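Skukum Household Handling Project
Progress report to the Cilus program office
Reporting period: to the end of June
Prepared by Harriet Ostrowski

1. Summary

The project collects hand-guided demonstrations of everyday sorting and packing tasks, and uses them to train a control policy for the two-arm Ulon bench unit. This period was the first in which all recording was done with hand-held grippers. The joystick stations used last year have been retired and their floor space given back.

We have recorded 2000 demonstrations that passed review, across 17 task variants. The schedule in the funding agreement called for 18 variants by this point. The missing one, which involves folding a paper bag, is dealt with in section 5.

2. Demonstration method

A demonstrator holds one gripper in each hand and carries out the task at a table at normal working speed. Each gripper records its own view and the opening of its jaws. No robot is needed during recording, which has let us work in ordinary rooms with ordinary clutter, as the agreement asks.

The basket task took up most of the period. The demonstrator moves small household packages between a tabletop and a perforated plastic basket. Items vary in size, stiffness and finish, and the basket walls limit the angles at which the jaws can come in.
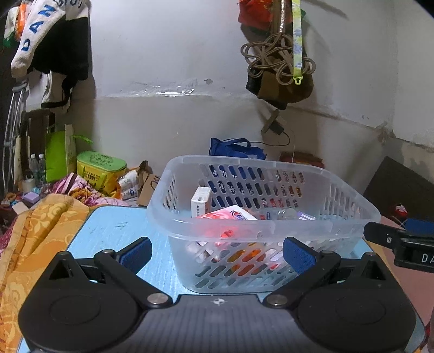 Basket task, gripper view with the jaws open on either side of the basket.

Each demonstrator completes a half-day of practice before their recordings count. Si-woo Byun rewrote the practice sheet in response to feedback from the first group, who found the instructions on wrist angle hard to follow. The new sheet is shorter and has gone over better. Demonstrators are now also asked to pause briefly with the jaws open before each grasp, so that the start of the grasp can be found in the recording without hand labelling.

3. Object set and labelling

Labelling has been slower than planned. Thanasis Panagiotou and Clyde Ambrose share this work, and every demonstration is checked by whichever of them did not label it.

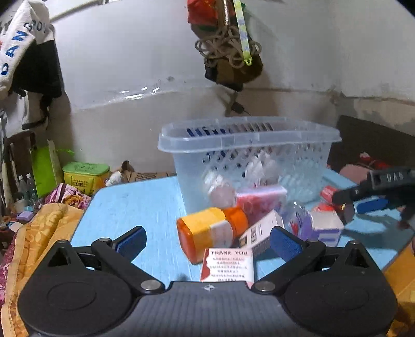

The object list was revised twice during the period, mainly to settle how mixed packaging should be named. The original list sorted items by contents, which labellers often cannot tell from the outside. The revised list sorts them by shape and by how they have to be held. A bottle lying on its side, like the orange one with the ribbed cap, goes under "cylinder, side grasp", while the flat "THANK YOU" packet near the gripper body goes under "thin, edge grasp" along with envelopes and sachets. Existing labels were converted by script and the leftover cases were done by hand.

Thin items remain the hardest group. The finger pads are thick for picking a card off a flat surface, and demonstrators tend to slide such items to the table edge first. We have kept these recordings in the set and labelled the slide as a separate step.

4. Training and bench results

Hendrik Mofokeng trained 4 policies on the basket data this period, each on a larger share of the recordings than the last. Bench trials are run on the Ulon unit every Wednesday, with a fixed set of starting layouts.

The most recent policy handles boxes and upright bottles reliably. It is weaker when items are stacked against the basket wall, and it sometimes closes one jaw on the rim. Hendrik's view is that the two grippers' views drift out of step over longer recordings – the error is small, but it matters near the rim. He has written a correction

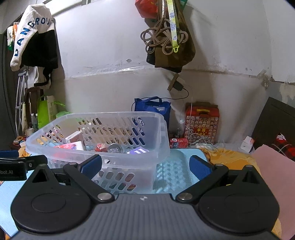

that lines up the two streams by jaw movement instead of by clock, and the full basket set is being reprocessed with it. We expect to retrain on the corrected data early in the next period. If the rim problem persists after that, we will record extra demonstrations that start with the items already against the wall.

5. Issues and changes

Paper bag variant. The bags tear after a few folds and the recordings could not be compared with one another. We propose replacing this variant with a cloth bag and ask for the program office's approval.

Finger pads. The pads wear at the tips. Esposito, who supply them, have changed their order minimum, and we now buy for the whole project at once. The cost stays within the equipment line.

Storage. Raw recordings were being kept in two places. They have been moved to a single server, and the old copies will be deleted once Clyde has finished checking the transfer.

6. Next period

Finish reprocessing the basket data and retrain.
Record the replacement bag variant, if approved.
Begin the drawer task, starting with a single drawer and no obstructions.
Send the labelling guide to the program office for comment.

Spending is in line with the approved budget and the financial statement has been sent separately. Questions on sections 3 and 4 can go directly to Thanasis and Hendrik.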